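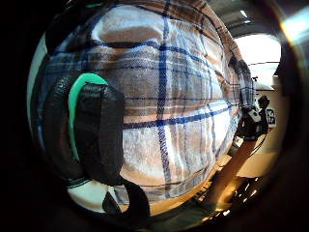 How often should you wash flannel sheets and blankets?
Every week or two for sheets, once a month for a blanket that sits on top. Sooner if the dog sleeps there.

Cold or warm water, never hot. Half the soap you think you need. Skip the softener, it coats the fibers and makes pilling worse. Wash flannel by itself, towels rub it raw.

New set? Wash it twice before it goes on the bed. Lots of lint the first time, so clean the dryer screen halfway thru. Cup of white vinegar in the first rinse, helps with the leftover dye.

Dryer on low, take out a little damp. 12 minutes on a line or over a door finishes it. Shake hard before folding.

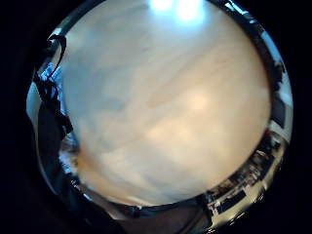
Pills: cheap fabric shaver, light pressure, flat surface. A razor works too but go slow, I put a hole in a good pillowcase that way. Aisyah Raju wrote in to say she uses a dry pumice stone. Havent tried it.

Storing for summer: needs to be bone dry. Cotton bag or old pillowcase, no plastic. Ours go up in April and come down when the furnace kicks on. Cedar blocks are fine, sand them a bit when the smell fades.

Musty when you unpack? Baking soda in the wash, half a cup, then extra rinse.

Next up, wool socks and how to un-shrink them (sort of).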